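Home | Projects | Reports | Contact
2 min read

Helping at the Nester lunch club - student report

Our group spent September with a charity feeding older people in Fiore.

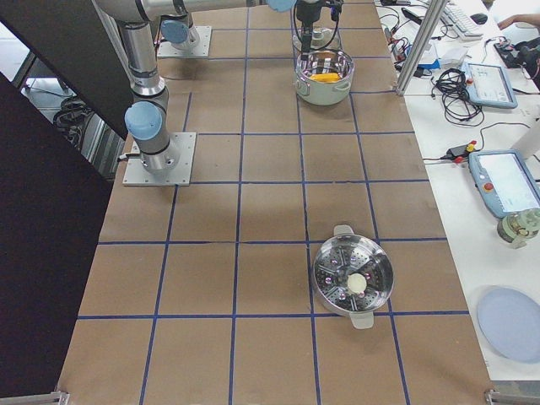
Flitov

Two visits, 26 guests on the first. Mostly chatting, serving tea, washing up. Quieter than we expectd.
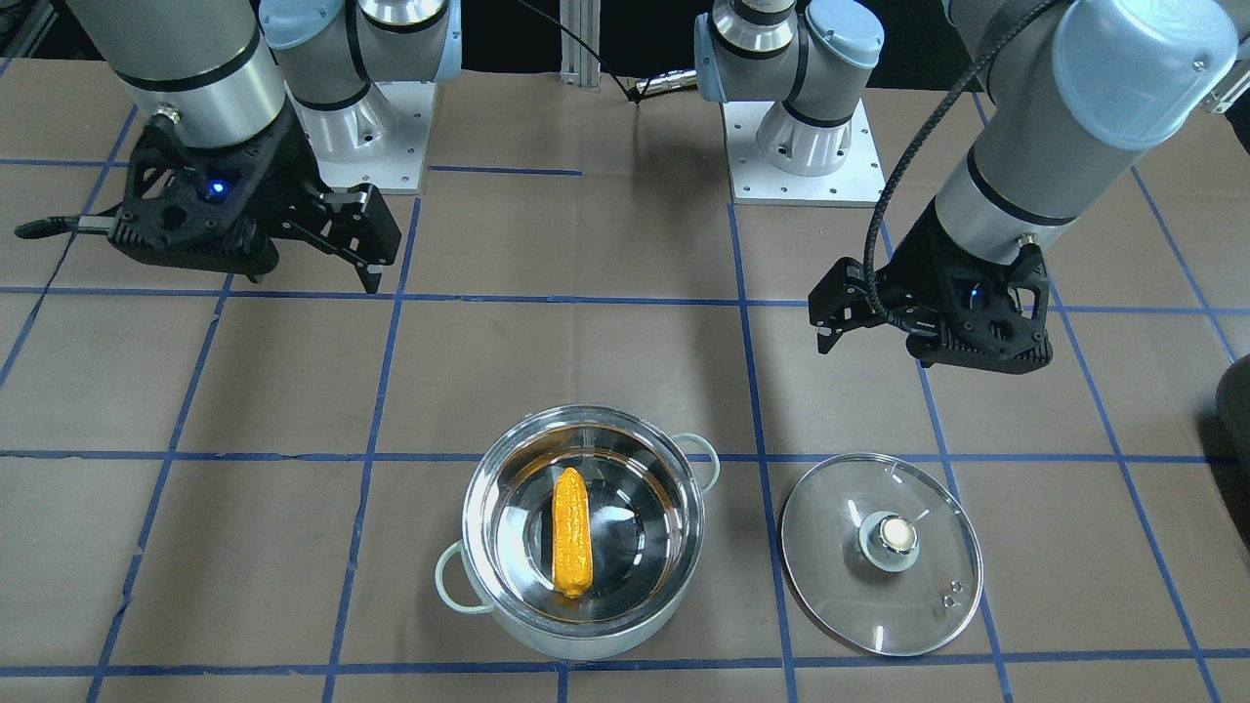 Steel pot and glass lid on the grid.

Raised £1,158 - bake sale plus sponsored walk. All of it to the club.
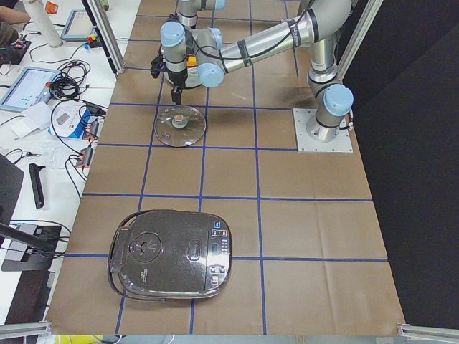 Jerken College, Community Action Team

Hardest bit - getting lifts. Bus stops short of teh hall.

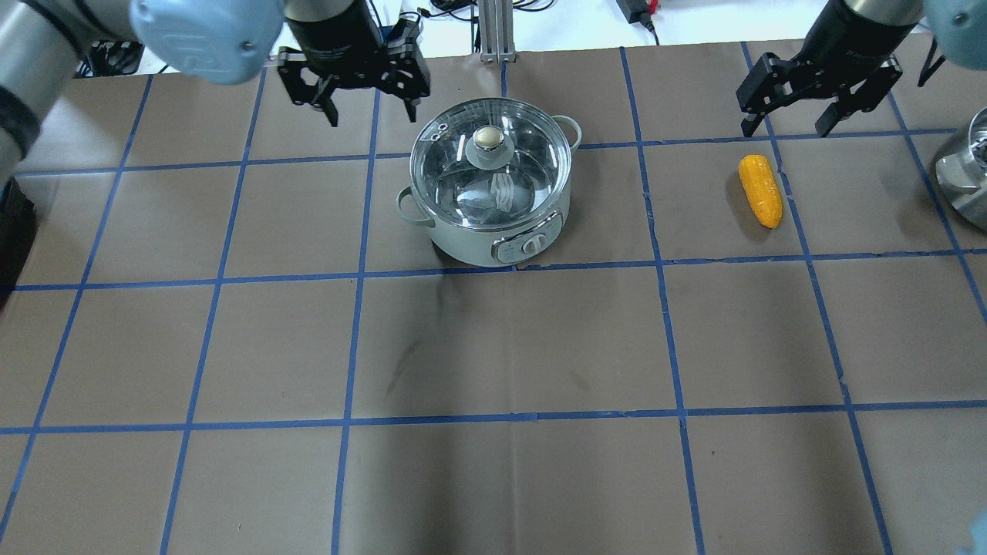

Next time

Book the minibus early. Ask guests what they want to do.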